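Chapter 2
Airflow in Stored Goods

Air moves through a stack of goods only where the containers let it. A solid wall holds still air against the contents, and water vapour given off by fruit, roots or cloth stays there until it finds a way out. This chapter sets out how the open area of a container wall is measured and how it affects drying time. 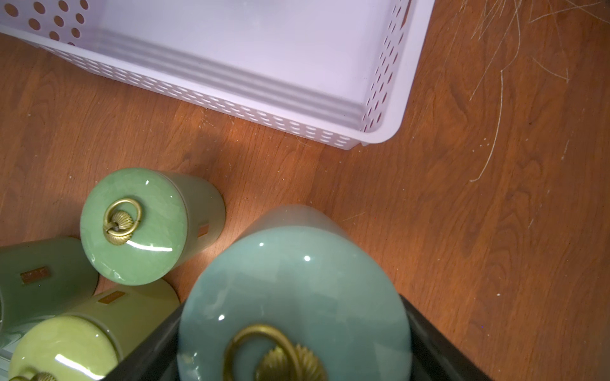

Figure 2.1 White plastic basket with slotted and round openings.

Open area is the total area of the holes divided by the area of the wall, given as a percentage. Hole shape matters less than spacing – a few large gaps leave dead zones between them. The Bollenthorpe store trial (Subramaniam and Rønning), used in Section 2.2, recorded 270 crates of onions through November.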